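Newsletter > Hair & Beauty > December

Growing out a fringe, month by month (with swearing)

I promised in the last one that I'd tell you how the fringe is going, and quite a few of you wrote back to say you're in the same boat, so this is going to be a long one. Get a cup of tea.

For anyone new, I had a full, blunt, eyebrow-skimming fringe cut in the summer. I loved it for the whole of that afternoon. Then I went swimming, and then we had that heatwave, and I spent the rest of the season with a damp little curtain stuck to my forehead and spots underneath it that I hadn't seen since school. By September I'd had enough and decided to grow it out, which sounds like something you do by sitting still. It is so much work!

I should say I have thick, slightly wavy hair with a cowlick on the left that does whatever it likes, so if yours is fine and straight you'll have a different time of it (an easier one, I suspect, and I'm jealous).

The first bit: nothing happens

For the first few weeks you still basically have a fringe, only a worse one. It's in your eyes. You blow upwards at it all day like a horse. My big mistake at this point was getting the kitchen scissors out one night "just to take the weight off", and I ended up with a notch over my right eye and had to start that section again from scratch. Please put the scissors somewhere annoying. Mine went on top of the wardrobe in a shoebox and I'm too lazy to fetch the step.

What helped was going back to the salon and admitting what I'd done. I go to Domora, the one up the stairs next to the dry cleaner's, and I've been seeing Nanna Ketilsson there for ages. She looked at the notch for a good long while, didn't laugh (much), and then cut the ends of the fringe into the sides so it went longer at the temples and shorter in the middle. She didn't take any length off at all where I needed it. So now it was a sort of grown-up curtain fringe, and I walked out feeling like someone in a French film, or at least someone who'd seen one.

She charged me £30 for it, including a blow-dry. I've since found that plenty of places will trim a fringe for nothing between cuts if you're a regular, so do ask. I never had, I just assumed it was cheeky.

Her rule is to come in every 4 weeks while it's growing, and I know that sounds mad when the whole point is for it to get longer. But she's only ever tidying the corners so it blends into the rest, and it stops you hitting that point where you'd pay anyone anything to chop it all off again.

The middle bit: clips, clips and more clips

Right, so then you get to nose length. Nose length is the pits. It's too long to be a fringe and too short to go behind your ears, and if you push it back it slides forward again the second you look down to read something. I had to learn to use clips properly, at my age.

The thing I'd been doing wrong my whole life is putting kirby grips in with the wavy side up. The wavy side goes down, against your head! It grips the hair. I felt about nine years old when Nanna told me. She also gives them a quick squirt of hairspray or dry shampoo before they go in, and they stay put all day, even on my slippery just-washed hair.

My favourite way to wear it for work is a loose twist. You take the fringe and a bit of the hair behind it, twist it away from your face, push the whole twist forward a tiny bit so there's some height, and grip it from behind so you can't see the metal. It takes no time once you've got the knack and it looks as though you meant it. For weekends I've gone back to a padded headband, the sort we all wore and then all pretended we hadn't.

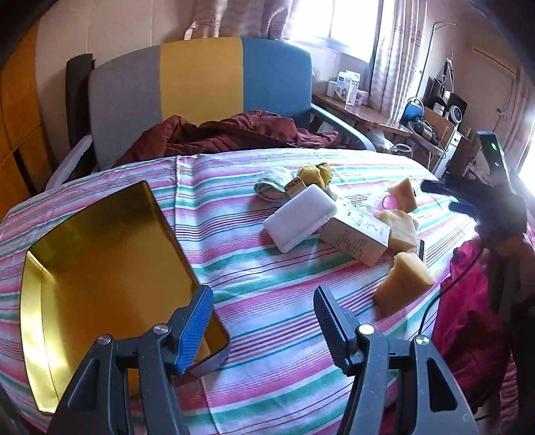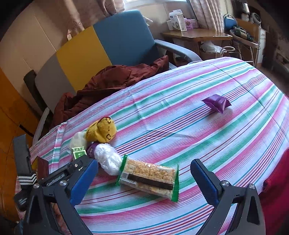

Little claw clips are also good, but go for the ones with rounded teeth, and don't drive in a big one if you like to lean your head back (I did a whole journey up the motorway leaning forwards like a jockey). And keep swapping sides. I pinned mine to the left every single day for weeks and got a patch of snapped-off hairs right where the grip sat, and those are now growing out too. A fringe for my fringe. Lovely.

Washing just the front

This one changed my mornings. The rest of my hair is happy being washed twice a week, but the fringe sits on my forehead soaking up moisturiser and gets greasy by lunchtime. So I tie everything else back, lean over the basin, and wash only the front with a pea of shampoo. Rinse it well, squeeze it in a towel, and dry it straight away while it's still properly wet. If you leave a cowlick to dry on its own it'll set itself whichever way it fancies and you won't win the argument later.

To dry it I point the nozzle down from above and brush the hair flat to one side, then flat to the other, back and forth, until it's dry. It looks ridiculous in the mirror. But going both ways takes the kink out of the root, and then you can part it where you want. A flat brush is better than a round one for this stage, by the way. The round brush gave me a sausage roll across my forehead.

Shampoo wise, I've been using a plain one from Stovside, the shop by the market that does refills. I take my old 540 ml bottle in and they fill it from the big drum. It's got hardly any scent, it doesn't leave a film, and my forehead has calmed down no end. The conditioner from the same range was too heavy for me on the front bits though, so I only use it from the ears down.

For the fly-aways I bought a tin of the Wihongi balm, the green one. You need next to nothing. I warm a tiny bit between my fingertips and pat it over the short hairs round the hairline, last thing before I leave the house. The first time I used far too much and looked as if I'd been basted, so go easy and add more if you need it. It also does for cuticles and the ends of your eyebrows, if you're the kind of person who wants one tin in their handbag instead of six.

Overnight

A few of you asked about sleeping. I've tried a silk scarf (ended up round my neck), a soft headband (headache) and a velcro roller (no, never again, I don't know what I was thinking). What I do now is part it, sweep each half back and put a flat snap clip on either side, not too tight. In the morning it's got a bit of a bend away from the face. If it's gone odd in the night I wet it with a spray bottle and start again, and allow myself 20 minutes for the whole head before I give up and reach for the headband.

Where I am now

Well! It's December and it hits the top of my lip on the shorter side. I can just get it behind my ears if I don't move much. From the side it looks like layers I paid for, and from the front, in good light, with the twist in, I'm really rather pleased with it. My sister said "oh, your hair's nice" on Monday without being asked, and she doesn't hand those out.

Nanna reckons it'll be chin length by the spring and then we can talk about what to do with the rest, which is a bit straggly at the bottom because all our attention has been on the top. I've got my eye on a long bob. She says wait and see, and she's usually right, but I've started saving pictures on my phone anyway.

If you want to book with her, Domora's phone is never answered after lunch, so use the Pedent app. Pick "fringe and blend" and not "fringe trim", or you'll be put down for a slot that's too short to do anything with. I've done that, and sat there with one side finished while the next lady hovered with her coat on.

A couple of replies to questions before I go. No, I didn't have extensions put in at the front, though I thought about it at nose length, believe me. Yes, I do still use heat on it, on the lowest setting, with a spray first. And to the reader who asked if she should get a fringe cut before her wedding: do it now or do it after, but please don't do it the week of!

Keep your own fringe updates coming, I read all of them, usually in the bath. Next time I'm having my brows tinted somewhere new, and I'm a bit nervous about it, so wish me luck.

Recent items
Which hand cream goes in which coat
The great dry shampoo clear-out
Why I stopped plucking (and started again)
Going grey at the temples: your letters
A nice quiet haircut: asking for no chat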